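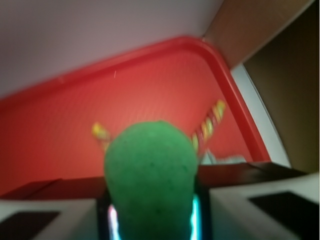 January
By Ewurabena Addo

Buy the fingers first. I keep saying it and the budget form keeps asking for arms.

At Etstead we spent 13 months picking an arm. Demos, site visits, a spreadsheet with 264 rows. The gripper got one line at the bottom, "end tooling, TBD." Then the arm showed up and the first thing anybody wanted it to do was pick up something soft. Foam. Thin sticks. Stuff that squashes or rolls off across a tray. The arm was fine. Arm's always fine. The pads were wrong.

So, back to purchasing. New pads, $288 a set, and they wear out, which wasnt in the plan either. No line for consumables. Anel Swanepoel, who signs our orders over at Grelleck Street, asked me why a machine we'd already paid for needed more money. Fair question. My answer was bad.

Here's what I'd say now. Price the job, not the machine. Get a tray, put your own worst parts in it, the squishy one and the skinny one together, and make the vendor pick from that. Not their nice steel cubes. Fleven did it for us without a fuss. Van Dusen wanted to send a video. I dont budget off videos.

And put in hours. Somebody has to set grip force for every new part, and that person has a regular job already. We lost up to 486 hours the first year to fiddling, none of it planned, all of it taken out of maintenence.

People will tell you to leave slack for a second arm later. Maybe. I'd take spare pads, a spare gripper and a half-time tech over a second arm, and I'd ask for them in the first request, while the money's still there. The second request is always harder. Ours is still sitting in Anel's tray.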